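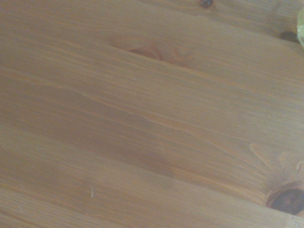 Trarcombe spice firm says its mushroom dust can replace stock cubes. Cooks are less sure

A small food firm in Trarcombe has begun selling a powder made from dried mushrooms which it claims will do away with stock cubes, gravy granules and, if you believe the label, most of the salt in your kitchen.

Dustix went on sale in November in 30-gram jars. The maker, Mutiso, says one teaspoon gives a soup or stew "the depth of a four-hour stock". Asked how that had been measured, the firm said it had held tastings with shoppers and that the response was "overwhelmingly warm". It did not say how many shoppers took part or what they were comparing it with.

The ingredients are dried chestnut mushrooms, dried onion, yeast extract, celery seed and black pepper. Yeast extract has been giving savoury food its kick for a very long time, and it is in plenty of the stock cubes Dustix is meant to replace. It comes third on the list.

Mercy Nyamweya, who founded Mutiso, said the product stood apart because of how the mushrooms are dried. "We go low and slow, overnight, and we don't grind until they snap," she said. "People smell the jar and they get it straight away."

The smell is certainly strong. Whether it survives an hour in a casserole is another matter, and the firm's own recipe leaflet seems to hedge its bets. Of the 6 recipes printed on it, four also call for a splash of soy sauce, and the barley soup asks for "stock, if you have it".

Marcelino Arruda runs the kitchen at the Tarkau, a café by the bus station, and was given a jar to try. He made two pans of leek and potato soup, one with Dustix and one with an ordinary vegetable cube, and put both on the counter at lunchtime without saying which was which.

"Most people liked the cube one," he said. "It was saltier. I don't think that proves a lot, but I wouldn't put it on a poster either."

He had better luck using it dry. Rubbed on chicken thighs with a bit of oil before roasting, it browned well and tasted properly of mushroom, he said, and it was good stirred into butter for toast. He would not pay full price for it. He already dries his own trimmings in a low oven and whizzes them up with salt.

Mutiso says 2,100 jars were sold in the first month. That figure includes jars sent out to shops, which may or may not have been bought by anyone since. The firm could not give a number for jars that had gone through a till.

The salt claim needs a closer look too. The front of the jar says "cut your salt by half". The back says this applies when Dustix is used "in place of salt, to taste". A cook who uses half as much salt has cut their salt by half with or without a jar of mushroom powder.

Teodoro Calimlim, who teaches evening cookery classes in the town, said he had no quarrel with the powder itself. "Dried mushrooms are lovely. My gran kept a tin of them. I just don't see why it has to be a revolution," he said. His advice for anyone curious was to soak a handful of ordinary dried mushrooms in hot water for half an hour, strain off the grit and use the liquid in a risotto.
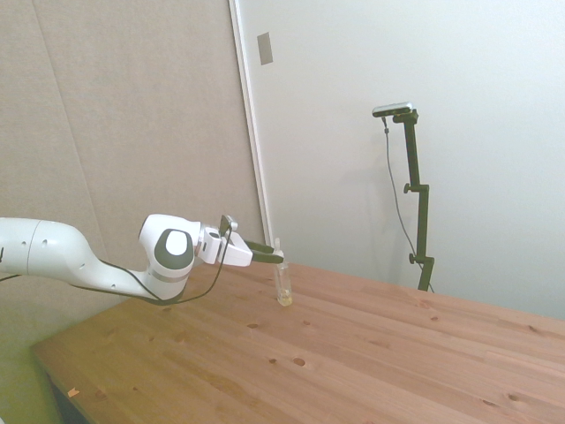
Larger jars planned

Mutiso hopes to bring out a bigger catering tub in the spring, along with a chilli version and one with dried tomato. A first run of 2,000 tubs is planned, though no buyers have been named. Ms Nyamweya said talks were "going well" and would not be drawn further.

Nassoro Urio, who stocks the powder in his greengrocer's on the high street, has taken a second box but said he would wait and see about the tubs. Customers ask about it, he said, then quite a few of them buy a punnet of fresh mushrooms instead.

Dustix is sold in Trarcombe shops and from Mutiso directly. The jar should be kept somewhere dry with the lid on tight, as the powder clumps. The label warns that it contains celery.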